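3. Keeping and Discarding Cardboard at Home

3.1 Setting and participants

The interviews took place in two towns, Dralbridge and Nostcombe. Both have a weekly curbside pickup for paper and board, and both accept flattened boxes at no charge. Dralbridge is the larger and has more apartment buildings. Nostcombe is mostly single-family houses with a garage or shed, and this difference in storage space turned out to matter more than income or age.

A mailed survey came back from 270 households. From these we selected 25 for longer interviews at home, choosing people who had reported keeping cardboard for a month or more. Interviews were carried out by Aisling Coughlan and Gearóid Hayes, usually in the kitchen or garage, and were recorded and transcribed. Maëlys Pruvost coded the transcripts, and Macario Villaseñor coded a portion of them again as a check. Disagreements were mostly over the line between "kept for a purpose" and "kept in case," and we discuss this below.

We asked each person to show us what they had kept and to tell us where it came from, as far as they remembered. We did not weigh or measure anything. Earlier work on household waste has relied on weight, which treats a folded cereal box and a stiff flat sheet as the same kind of thing. The people we spoke with did not see them that way. Flat pieces were sorted apart from boxes in most homes, often standing behind a door or slid under a bed.
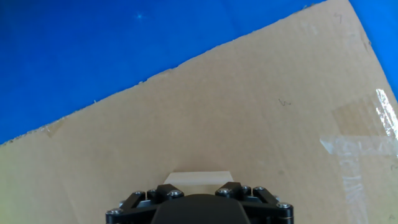
3.2 Boxes and sheets

Boxes were kept for moving, mailing and storage. Respondents could usually name the next use, even when that use was a year away. A retired teacher in Nostcombe kept the carton from her television because she expected to move closer to her daughter. Several people kept shoe boxes for receipts. Once a box was torn at a corner or had been taped more than once, it went out with the paper.

Sheets followed a different path. They came from furniture packaging, picture frames, and the sides of large boxes that had been cut down. Few respondents could name a next use for a given sheet, but they could list many past ones: under a car, under paint cans, behind a drawer, on a table to save the surface from glue or a knife. The most common use was as a layer between a work surface and whatever was being done on it. People described laying a piece over a tablecloth without moving the cloth first, and leaving it there for the evening.
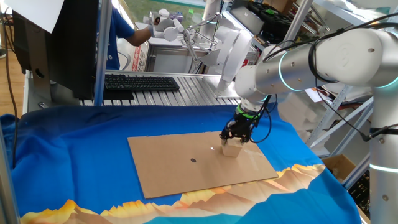
Figure 1. Flat sheet of brown cardboard on a cloth-covered table, with a small dark round mark near the center.

Marks and stains did not lower the value of a sheet in the way that tape and tears lowered the value of a box. One Dralbridge respondent said she reached for the marked piece first and saved the clean one "for something nicer." We heard versions of this in both towns. A sheet therefore tended to stay in the home longer as it became more worn, at least until it would no longer lie flat. Bending was the reason given most often for finally throwing one out. Grease was second.

3.3 Who decides

In shared households, one person usually decided what stayed. This was not always the person who took out the recycling. Where the two roles were split, sheets were sometimes removed on pickup day and brought back in before the truck came. Respondents told these stories freely, and they seem to be a minor source of friction. 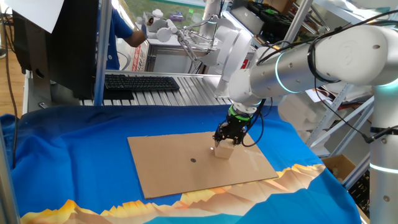
Children's projects complicated the matter. Parents said they kept flat pieces for school models and then found it hard to throw out the finished work. A volcano base or a painted backdrop might stay on top of a wardrobe for several years. In coding, Pruvost first placed these under "kept for a purpose," while Villaseñor placed them under "kept in case." We settled on a separate code, "kept as made," and went back through the transcripts to apply it.

The survey had no question that would pick up this third group. It asked only about unused material, so painted or glued pieces were probably left out by most people who filled it in. Aidan Ó Flaithearta has suggested a revised wording, which we give in the appendix. The survey totals in Section 4 should be read as covering plain boxes and sheets only.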